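Getting a robot arm running in Neleck, start to finish
Updated May 8, 2021

I've been using Neleck since January, and I keep getting the same question in my inbox: is it worth the money, and how do you get an arm moving in it without losing a weekend? So I'm going to do both at once. This is the setup I use at home, in the order I do it, with my gripes mixed in as we go. I paid for my own license, in case you're wondering.

Quick background if you landed here from a search. Neleck is a desktop simulator from Veretti. You get a handful of arms, a physics engine, and a room editor. The home license is $71, one time, and that includes updates within the same major version. On top of that there are two add-ons I use all the time. Beltbridge lets your own scripts talk to the simulated arm, and Yupanqui is a pack of furnished rooms (19 of them in the current download, offices and kitchens mostly). You can do everything below with the free trial except the recording step, which is locked until you pay. That annoyed me more than it should have.

What you need

A computer with a real graphics card. It doesn't have to be a fancy one, mine was midrange when I bought it and that was a while ago. 16 GB of memory is comfortable. A three-button mouse, please, I tried a trackpad for one evening and I was ready to throw the laptop across the kitchen! And some Python, enough to run a script and change a number in it.

Step 1: Install in the right order

Install Neleck first, open it once, let it build its folders, and close it again. Then install Beltbridge, then Yupanqui. If you put Yupanqui on before the first launch, the rooms end up in a folder the program never looks in, and you get an empty room list with no error message. I did exactly this. The whole install takes 10 minutes on my connection if you do it in order, and most of an evening if you don't.

When you open it the second time, go to Settings, then Paths, and check that the rooms folder has something in it. While you're there, move the recordings folder to a drive with space. It defaults to your home folder and it will fill it up.

Step 2: Pick a room

Click New Session, then Rooms. You can start with the blank grid if you like, and the manual tells you to, but I think furniture is a much better way to learn. On the grid every reach looks fine. Put a table under the arm and some chairs around it and you find out very quickly that your elbow is swinging through somebody's seat.

I use the conference room for nearly all my testing. The long table gives you a ton of space to work with, and the chairs and the potted plant make it busy enough that a sloppy path shows up.

Load the room, wait for the textures (the little spinner stops before they're all in, so give it another few seconds), and save a copy under your own name right away. The originals aren't write-protected. I now have a conference room where one of the default chairs is gone forever because I hit delete with the wrong thing selected.

Step 3: Place the arm

Drag your arm in from the left panel and drop it somewhere near the table. Don't worry about getting it right by hand. Click it, open the Placement tab, and type in the position. Then turn on Snap to Floor, unless you're mounting it on the tabletop, in which case use Snap to Surface and click the table.

Now open the Joints tab and wiggle each slider a little. I do this every single time, even with an arm I've used before. You're looking for two things: does the joint you think you're moving move, and does it stop where it should. One of the stock arms shipped with a wrist limit that was flat out wrong in an earlier version, and I only caught it by wiggling.

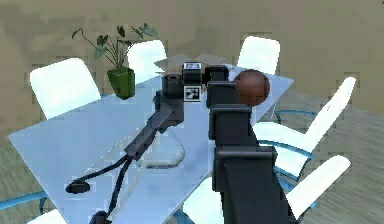 Once the sliders behave, switch on Collisions. It's off by default, and I really wish Veretti would change that. With it off, your arm will slide right through the table like a ghost and your script will look perfect. With it on, the first run usually ends in a red warning box, and now you have something to fix. Set the collision margin to the middle option to begin with. The tight one is great later on, but it makes the physics noticeably slower and on my machine the fan starts howling.

Save again here. I save the session with a number on the end after every step, so when I break something I can go back one and not five.

Step 4: Hook up Beltbridge

Open the Beltbridge panel and press Start. You should see a green dot and a port number. Copy the port number, open the sample script called hello_arm.py, and paste it into the line near the top that says PORT. Run the script. The arm should nod, basically: one joint goes up, comes back, done.

If the dot stays gray, check your firewall first. If the dot is green and the arm doesn't move, you probably have the session paused. Look at the bottom left of the window, the pause icon is tiny and the same color as everything around it. I have restarted the whole program over this, more than once.

After the nod works, open move_to.py. It takes a target position and works out the joints for you. Start with a target well above the table, then bring it down a bit at a time. Going straight for the tabletop is tempting, but if your units are off (Neleck uses meters, the room editor shows centimeters, don't ask me why) you'll slam the arm into the floor.

Step 5: Set up your views

You can add as many cameras as your graphics card will put up with. I use two. One goes somewhere you can see the arm and the table together, and that's the one you'll stare at all day. For the other, try a few different angles and keep whichever gives you something your first view doesn't.

Each camera has its own quality setting, which took me ages to discover. It's under Camera, then Output, and it's separate from the main display quality. So the window on your desktop can look lovely while the recorded view comes out soft and blocky. Press Preview Output before you record anything and look at the edges of the table and the walls. That's where you'll spot it first.
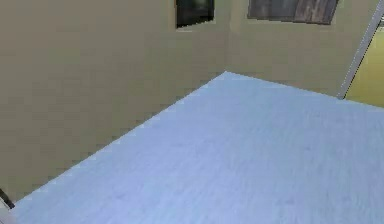

Preview of a low-detail view, with stair-stepped edges where the pale surface meets the beige wall.

Is that good enough? Depends what you're after. For checking a path I don't care one bit, and small files are a blessing. If you're planning to feed the pictures to some kind of vision code, push the quality up a notch or two and run a short test before committing to a long session. I'd also check that your view catches something useful! Point a camera at bare wall and Neleck will happily record bare wall all night.

To nudge a camera, select it and hold Alt while you drag. Without Alt you move whatever is behind it, and there goes another chair.

Step 6: Record a batch

Here comes the part you pay for. Open Recorder, choose your script, choose your cameras, and set the number of runs. Do three first. Watch all three from beginning to end, even though it's boring. Then, if they look right, go for the bigger number. I normally do 100 and leave it going overnight.

Turn on Reset Room Between Runs. If you forget, anything the arm bumps in run one stays bumped, and by the later runs your nice tidy setup could be all over the place. And turn off the live display once you're happy, there's a checkbox at the bottom of the Recorder panel. It makes a huge difference to the speed.

You'll get one folder per run with the video, a text log, and the joint positions in a spreadsheet file. The log is plain and easy to read, and it marks every collision with the names of both things that touched. I love this. I search for the word CONTACT and go straight to the trouble.

So should you buy it?

I'd say yes if you want to practice with arms and don't have one, or if you have one and you're scared of breaking it (me!). The room pack is well made, the scripting side is simple once the port is sorted, and the price is fair for something I open most evenings.

I'd hold off if you need soft stuff. Cloth and cables are weak, they jitter when they touch a surface, and the settings for them are barely documented. I'd also hold off if you're on an older laptop with built-in graphics. Try the trial first and load the biggest room you can find. If it crawls there, it won't get better after you pay.

My wish list for the next version: collisions on by default, one set of units everywhere, a pause icon I can see, and an undo that goes back further than the last thing I did. I've sent all four to Veretti support. They wrote back the next day to say the undo one is being worked on, and they didn't mention the others.

If you get stuck on the Beltbridge step, leave a comment with your version number and the last few lines of the log, and I'll have a look when I can.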